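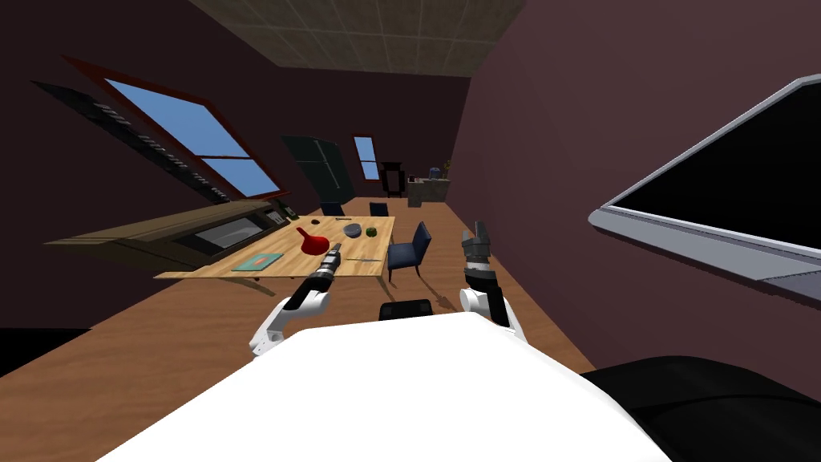
Why not let the robot practice on real dishes, one reader asked us after our July page about robot helpers. It would learn faster if it had to clean up its own mess, she wrote.

It's a fair question. The answer has to do with how many mistakes a robot makes when it is new.

A new robot doesn't know how hard to squeeze a bowl. It doesn't know that a ball will roll if you bump it. It has to try, get it wrong, and try again. In a real kitchen that means broken dishes, and somebody has to put everything back each time. So the team at the Cuvorham lab built a kitchen inside a computer. The kitchen is called Musside. It has a dining table, chairs, a long counter and windows with blue sky in them, and none of it can break. A kitchen like this is called a simulation.

The robot in Musside is a simulation too. It has two arms, and each arm ends in a gripper, which is the part that grabs. On the table there are things to practice with, like a red funnel and a gray bowl.

How does it learn?

First, a person shows it what to do. The person steers the robot's arms, and the computer saves every move. One saved try is called a demonstration. The Cuvorham team saved 111 demonstrations of one job: pick up the funnel and set it down in the bowl.

Next, a computer program studies the demonstrations. It looks at what the robot could see at each moment and which way the arms moved next. After a lot of studying, it can guess a good next move by itself. Learning this way is called imitation learning. You do it too, when you watch someone tie a shoe and then copy them.

Then comes the test. The person lets go and the program steers.

What did they find out?

The team gave the program 700 test tries. Before each one, the computer moved the funnel to a new spot. When the funnel was close to where it had been in the demonstrations, the robot did well. When it was far away, the robot often closed its gripper on air.

So the team saved 23 more demonstrations, all with the funnel in the hard spots — near the corners of the table, or turned with the narrow end the other way. They ran the test again. This time the robot missed far less often. A small number of new demonstrations helped a lot, as long as they showed something the robot hadn't seen before.

The last step was a real robot named Vatarura, at a real table. It got the funnel into the bowl in 6 tries out of the first ten. That is lower than its score in the simulation. Real funnels are slippery, and real light changes during the day. Scientists call this difference the sim-to-real gap, and many of them are working on making it smaller.

Words to know

Simulation: a pretend place or event made by a computer.
Gripper: the part of a robot that holds things.
Demonstration: a saved example of how to do a job.

Page updated 03/11/2020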